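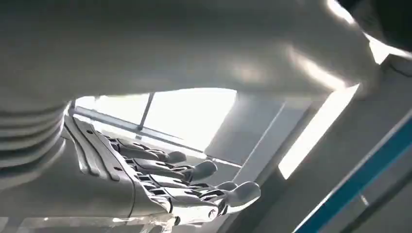
Xinyi Liang wrote in to ask why a sheet of paper gets noisy and spiky when it is squeezed, while a handkerchief squeezed the same way stays soft and quiet. The two are nearly the same shape. Both are thin, both are flat, and both can be pushed into a ball with one hand. The answer depends on what thin sheets are able to do and what they are not able to do.

Why Thin Sheets Crumple

What counts as a thin sheet?

A thin sheet is an object that is much wider and longer than it is thick. If a sheet is one meter wide and one millimeter thick, it is 1,000 times wider than it is thick. Most paper is far thinner than one millimeter, and the plastic used for shopping bags is usually thinner than the paper.

Engineers describe two main things that can happen to a sheet. It can bend, or it can stretch. Bending changes the direction the sheet faces. Stretching changes the distance between two points on it. Draw two dots on a piece of paper and roll the paper into a tube. The distance between the dots, measured along the paper, is the same as before. The paper has bent but it has hardly stretched at all.

Bending is easy, stretching is hard

Thickness has a strong effect on bending. When a sheet is made twice as thick, it becomes twice as hard to stretch, but eight times as hard to bend. The rule also works in the other direction. Make a sheet half as thick and it is eight times easier to bend, but only twice as easy to stretch. A very thin sheet will therefore bend in almost any way it can before it stretches.

There is a limit on how a flat sheet can bend. It can curve in one direction at a time. A sheet curved from left to right, like a gutter, resists being curved from front to back. You can test this with a slice of pizza. Held flat at the crust, the tip droops. Fold the crust slightly into a U and the tip stays up, and the pizza has become stiffer without getting any thicker.

Now suppose the sheet is pushed from all sides at once. It is being asked to curve in several directions, and it cannot do that without stretching somewhere. The sheet keeps the stretching in very small places. Most of the surface stays flat or gently curved, and the hard work is done at sharp points and along the narrow ridges that join them. The result is called crumpling. Plastic film does it as readily as paper. The white bag with the red band of markings has deep folds of this sort, and because the film is glossy, the sides of the creases reflect bright light and are easy to pick out.

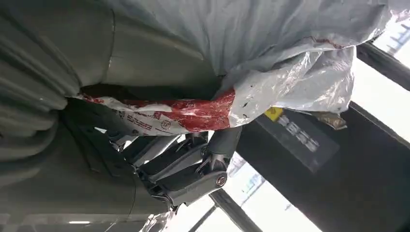 A crease is a place where the material has been bent too tightly to spring back. In paper, the fibers along the line have been bent, crushed or pulled apart. In plastic, the long molecules have slid past each other and settled in a new position. If you open a crumpled ball and look at it, you are looking at a record of where the bending was strongest. A shiny surface such as the bag shown before this paragraph makes the record easier to read than a dull one would, as each wrinkle sends light off at its own angle. To see the same effect at home, crumple a piece of foil, flatten it, and tilt it slowly under a lamp.

Where does the noise come from?

A crumpled sheet has many small curved patches. Each patch can sit in more than one position, like the lid of a jam jar that clicks in and out. When you squeeze the ball, a patch holds its position for a moment and then jumps to another one. The jump is sudden, so it shakes the air and makes a click. Many clicks close together make a crackle. Stiff sheets store more energy before each jump and so make louder clicks. Paper is louder than tissue for this reason.

What is different about cloth?

Cloth is made of threads. In woven cloth, one set of threads runs lengthwise and is called the warp. The other set runs across and is called the weft. The threads pass over and under each other and are held mostly by friction - the rubbing between surfaces that touch.

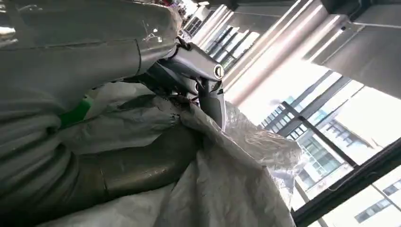

The threads can turn a little where they cross. If you take a square of woven material by two opposite corners and pull, the small square gaps between threads become diamonds, and the whole piece gets longer in one direction and narrower in the other. This is called shear. Paper can barely do it. Shear gives a woven sheet another way to fit around a curve, so it needs fewer sharp points. How far it helps depends on the thread and on how tightly it is woven. The white bag above is woven too, so it belongs with the handkerchief in how it is built, although bags are often made of a heavier weave and some weaves are stiff enough to hold a crease. Where something pinches a woven sheet, the threads at that spot are pressed together and the pull spreads outward along the warp and the weft.

A handkerchief has thin, soft threads and can shear easily. It has few patches that can snap from one position to another, so it makes almost no sound.

A test to try

You will need a sheet of paper, a cotton handkerchief, a thin plastic bag and a ruler. An adult should keep the bag away from small children.

Squeeze each one into a ball with one hand and count to ten.
Open your hand and do not touch the ball.
Measure its width right away, then again after one minute.
Write down which one grew the most and which one was loudest.

Repeat the test with paper that has already been crumpled and flattened. It should be quieter, as the old creases fold again with less force.

We use cookies to remember your reading level and page settings. Accept | Manage choices

Comments (3)

Kenta Nagano
My class did the test with wrapping paper and it was the loudest by a long way. The handkerchief opened up so much we could not agree where to measure.

Rirkomley
Does the pizza trick work with a paper plate? Mine has a wavy edge already and it is hard to bend.

Xinyi Liang
Thank you for answering. I tried a wet piece of paper as well. It made no noise and then it tore.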